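**Thread: Fruit line going over to arms, what happens to the packers?**

Board: Catering and food production > Work and conditions

---

**danuta_brz** wrote:

I work at Dedside, on the cold side, making up breakfast trays for hospitals and a couple of care homes. We send out almost 3,000 trays a day. My section does the fruit and side plates. You stand at the belt, put a piece of fruit and a plate on each tray, check the card for allergies and soft diets, and push it on.

Management have told us that from May the fruit and plate part will be done by robot arms. The company bringing them in is called Traltik. We had a meeting in the canteen and were told no jobs would go, but "roles will change". When I asked what they would change to, the answer was that it was being worked out.

Has anyone been through this? I'm mostly interested in what your days were like afterwards. I can read the brochure myself.

---

**T_Sial** wrote:

We had it at Vuorinen, at the bakery end. Two arms loading rolls into trays. No one was sacked, that part was true. But when people left they weren't replaced, and the agency staff stopped being called in, so the headcount went down all the same over a couple of years. Ask them about that in writing. "No jobs will go" can mean several things.

Day to day, the work got less tiring on the shoulders and worse on the nerves. Before, if you got behind, the person next to you helped. Now if it stops, a lamp comes on, everyone looks at you, and you have to clear it and restart.

---

**Koskela_H** wrote:

I'm a line technician, different firm. I'd put it a bit differently from Tanveer. Stoppages are bad in the first months because the thing has been set up on nice clean samples and then it gets real fruit. Apples with leaves on, soft pears, the lot. After that it settles. The people who did best where I am were the ones who got involved early and told the engineers what goes wrong on a normal morning. If Traltik will let packers come and look before it's bolted down, go.

What sort of hand is it, suction or fingers? Fruit is awkward with suction if the skin is rough.

---

**danuta_brz** wrote:

Fingers, two of them, with black rounded pads on the ends. I know because I've been over there. They asked for someone who does the job and my supervisor put my name down. It's a workshop full of boxes, bottles and cables, and I had expected something more like a factory.

Mostly they want to know where your hands go. I pick up a plate by the rim, near me, and I take round fruit from above and turn my wrist so it lands stalk up. I'd never thought about it. Ilari Ojala, their engineer, had me do the same thing over and over, plate, fruit, plate, fruit, and kept asking why I'd done one slower than another. Sometimes there was a reason, such as a soft patch you can feel with your thumb. He wrote that down and said the arm can't feel it.

So that's one of my worries. If it can't feel a bad one, who finds it? On a ward, I suppose.

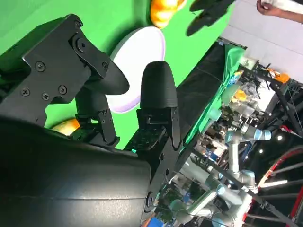

*Posted by Tiina Laitinen, day shift, dispatch · reply to danuta_brz*

Soft fruit was our problem too. I'm at Drostach, we do packed meals for schools. We ended up with a person before the machine, sorting, and another after it, checking. Those are the same people who used to pack. So the arm does the middle bit and we do both ends. Some like it better. I don't mind the checking but the sorting is dull, and it's colder where they put it, right by the door.

Look at that rim in the picture as well. It's thin. How firmly do those pads close? We had a lot of chipped bowls until someone turned the force down, and then we had a lot of dropped ones.

---

**Koskela_H** wrote:

That can be tuned. It's a matter of grip force and where it approaches from. White plates on a green surface are also an easy case for a camera. Put the same plate on a pale tray with a white paper napkin and see what happens. Danuta, what colour are your trays?

---

**danuta_brz** wrote:

Light grey. And yes, there is a napkin. I told Ilari and he said the trays would be tried next, they just hadn't got any, so I've asked stores to send a stack over.

No idea about the force. I'll ask. We lose plates now as well, to be fair. People drop them.

---

**T_Sial** wrote:

I'll say what bothers me about this. They're using your skill to set it up. You're over there showing them how to hold a plate and where to put your thumb, and you're on your normal packer's rate while you do it? At Vuorinen they did the same with the two longest-serving women on the line. Thank you very much, here's a voucher. One of them ended up on pot wash.

You should be paid more for that time, and you should have something on paper about which job you go to afterwards, before you show them anything else.

---

**Koskela_H** wrote:

That's a bit hard. If she doesn't go, they'll set it up without her and it'll be worse for everyone who has to stand next to it. I've seen lines designed by people who had never packed anything. The restart button was on the wrong side of the guard.

---

**T_Sial** wrote:

I didn't say don't go. I said get paid. The one doesn't rule out the other.

---

**Tiina Laitinen** wrote:

I'm with Tanveer on the money and Heikki on the rest. We have an "operator" grade now, which is a step above packer. It only came in after the union rep kept on about it, and it wasn't backdated. If I were you I'd raise it now.

Also ask who is allowed to clear a jam. With us it was technicians only at first, and there were 3 of them for the whole site, so you'd stand there for ages with a belt full of trays and the lorries waiting. Then packers got trained to do the simple ones. The training was good. It was the part of the whole business I liked best.

---

**danuta_brz** wrote:

Thank you, this is the kind of thing I was after. I'm on the ordinary rate for the workshop days, plus the bus fare. I hadn't thought to ask for more. I've now written to HR about the grade, copied to the rep, and put in the questions about leavers and agency staff too.

On jams, it says technicians only in the draft procedure. Ours are based in 409, which is the far end of the building, up a floor. I've written that down as well.

For what it's worth I don't dislike the work over there. It's warm, you can sit between goes, and they listen when I say something is wrong. But I've got colleagues who are 60 and have packed all their lives, and they haven't been asked to anything. They hear about it from me in the break room.

---

**Koskela_H** wrote:

Take one of them with you next time. Ask for two places. Engineers rarely say no to that, it's usually the shift manager who does.

And the allergy cards, don't let those slide. Find out who reads the card once the arm is in. If the answer is "the system", ask what it does when a card is missing or has tea on it.

---

**danuta_brz** wrote:

The cards stay with us, that was one thing they did say clearly. A person reads the card and puts the no-fruit trays on the other belt.

I've asked for a second place. The shift manager says she'll look at the rota. I'll post again when HR reply.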